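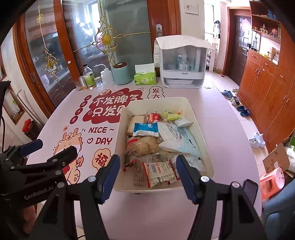
The cream bin on snack duty, with the small packets piled in the way we like them.

I bought the Goncombe storage bin in July, after one too many mornings of hunting through a cupboard for something to put in a lunch bag, and I've been so pleased with it that I went back for another! It's a plain rectangular thing in a soft cream, and I'll admit the color won me over first (I had the Stoltier one in my cart for ages, but it only came in gray).

It holds far more than I expected. Bread rolls in their bag, a big pouch or two, and then all those little crinkly packets that used to slide down behind the flour. We don't stack anything, we just drop it in, and when friends come by the whole bin goes out on the table and everybody digs around for what they like.

My one grumble is that small things do sink to the bottom, and I found a cracker packet down there that was well past its date. A divider would be lovely, Goncombe, if you're reading! The lid is sold separately too, and I haven't missed it.

I'd give it 5 stars and buy it again.

Verena Strebel, September 2022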